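Visit report: Eltutel gripper comparison, open lab day
June 17, 2018

I went to the Eltutel open lab day to look at grippers for our own packing cells. Parking is behind the building and the sign for it is easy to miss. Sign-in took longer than it should have, and I missed the opening talk on controllers.

The part I came for was in the back lab. Eltutel has been comparing finger sets on one arm, with the same dishes and the same green cloth, so that the fingers are the main thing that changes. Gillespie Shearer ran the session and was good about letting people ask for a particular pick. The two sets on the program were the Gravasine (straight, stiff fingers) and the Brotidine (softer pads, slower to close).
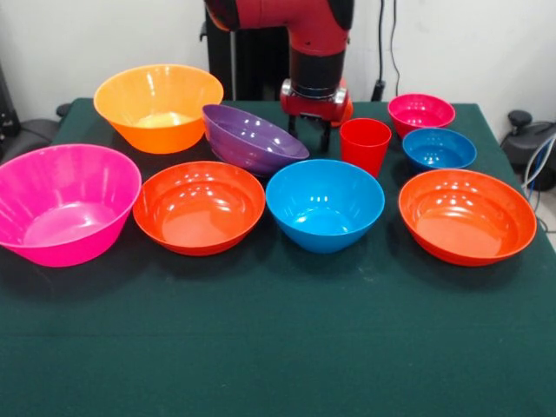 *Visit Reports, No. 42, page 3*

Plastic bowls are harder than I expected. The rims are wide and shiny, and the overhead lights put bright spots on the insides. The purple bowl lying on its side got the most questions from visitors. With an upright bowl you can send one finger inside the rim and one outside and close. With a tipped one the rim is no longer level, and the wrist has to turn to match it or the fingers push the bowl along the cloth.

Shearer gave us the numbers from their May runs. Each finger set had 31 attempts at bowls in mixed positions. The Gravasine set finished 30 of them and the failure was a bowl that slid. The Brotidine set dropped 3, all on shallow bowls. I asked if the pads had been cleaned between runs. They had not, and he agreed that it could matter — dust from the cloth gets on the pads and they lose grip.

The stiff fingers come out ahead for rims, then, at least on that table. For thin cups I would still want to see the soft pads, as our own cups mark easily. The pads are held on with two screws and can be changed without taking off the gripper. The Gravasine fingers need the housing opened, and that would be a nuisance on a line.

After a coffee break the talk moved to cameras. One view comes from the side of the table and shows finger height well. The other looks down on the whole layout and is better for seeing what is next to what, but the arm gets in the way of it. A cup right under the fingers is partly hidden at the moment you most want to see it.

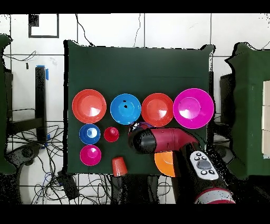

Shahab Tabrizi thought a second view from above would be money wasted, and said he would put a small camera on the wrist first and spend what was left on a better controller. Shearer did not agree. A wrist camera sees very little once the fingers are down inside a bowl, he said, and the cable is one more thing to catch.

I lean toward the wrist camera for our work, where the trays always come in the same place. For a mixed table I would keep the overhead view.

We also had a short look at the Hyun controller. It was on a bench and not connected to an arm, so I can't say much. The menus are clear. The stop button is on the left side, and our operators would have to get used to that.

To follow up:

- Ask Eltutel for the May run sheets, including the drops.
- Get a price on spare Brotidine pads.
- Send them a box of our own cups to try.
- Find out when the Hyun unit can be seen running.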